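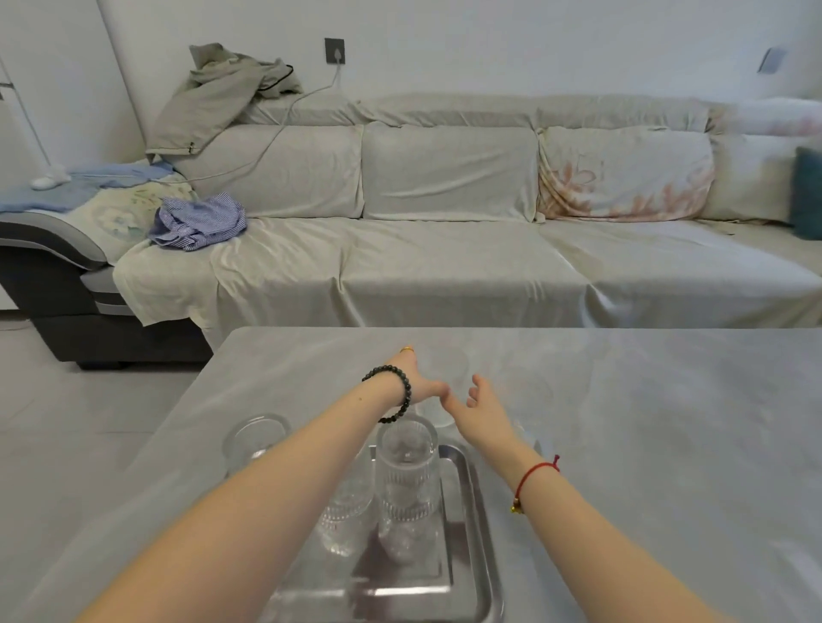 House rules for recording hand demos, second version

May 18, 2024

I have been recording demonstrations at home for Gemon since November. The job is simple to describe. I wear the head camera, do a household task at my own table, and send in the clips. Their people use them to train a two-armed robot. We got a four-page guide at the start and I followed most of it. Then 34 of my clips came back rejected in one batch, and I sat down with Sneha Vishwakarma, who does the review, and went through them. These are the rules I use now. Most are hers, a few are mine.

Start every clip with the hands out of view. Bring them in, do the task, take them out again. A clip that starts halfway into a reach can't be cut cleanly.

One task per clip. If the label says "move glass to tray," move one glass to the tray. I used to straighten the others while I was there. That gets labeled as a second task or thrown out.

Clear glass and shiny metal are allowed, and they want more of it. Slow down for it. The edges are hard to find, and a tray that reflects the glasses makes it harder. I hold still for a count of two before I touch the rim and again after I let go.

Try not to cover the object with both hands. This is the one I still break most. If one hand is doing the work, the other stays low and to the side.

Jewelry can stay on, but it has to be the same for the whole session. The older Prerlow guide said bare wrists only. Gemon dropped that, and I think they were right to. People wear bracelets and rings. Just don't take one off between takes.

Don't tidy the background. I argued about this one. Sneha's answer was that the robot is meant for homes, and homes have laundry on the sofa. What does have to go is anything with a name or address on it, plus mail, screens and family photos.

Tell everyone in the house before you start. If someone walks in, stop and delete the clip the same day. Don't save it to ask later.

Chipped glass goes in the trash. No knives and no hot liquids without a second person in the room.

Write the log as you go. Mine has 489 lines now, and the ones I filled in from memory are the ones that got questions.

Take a break after every 10 clips. My neck hurts otherwise, and the reaches get sloppy.

I still don't have a good rule for failed grasps. Dierckx wants them kept and marked, Gemon wants them in a separate folder, and the Purkine form has no box for them at all. For now I keep them and write "missed" in the log.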